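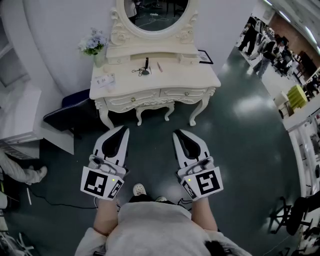

Grippers in hand, by the vanity table.

9 October 2023

Treadmill notes, running bench. Entry 3 on the Plurnen shoes.

Finished the long block this morning. Shoe odometer now reads 2327 m on the left foot and 3000 m on the right, a remarkable result for a pair of feet attached to the same runner. Same belt, same session, pods clipped on by me with what I thought was care. Swapped the pods over and ran it again. The low number moved to the right foot, so it's the pod and my left leg is cleared of all charges.

Heel foam: the outside edge is going first, as on the Arnaud pair. Pressed it with the gauge, wrote the number on my hand, washed my hand. Redo tomorrow.

Cadence drifts down in the last part of every run. I would like to blame the belt motor. The belt motor has been checked twice.

Still no answer from Costalville about the course profile for the December race. Going by last year's map, which shows the hill after Gasthorpe as flat. My quads have a different map. Until they send something I'll set the incline by memory and spite.

To do:
- new battery in the bad pod before throwing it at anything
- repeat foam reading, on paper
- 100 m strides after easy runs, no timing, no "just a quick one"
- whoever has the long tape measure, bring it back, I'm calibrating with a shoelace

Calves sore. Stopping early.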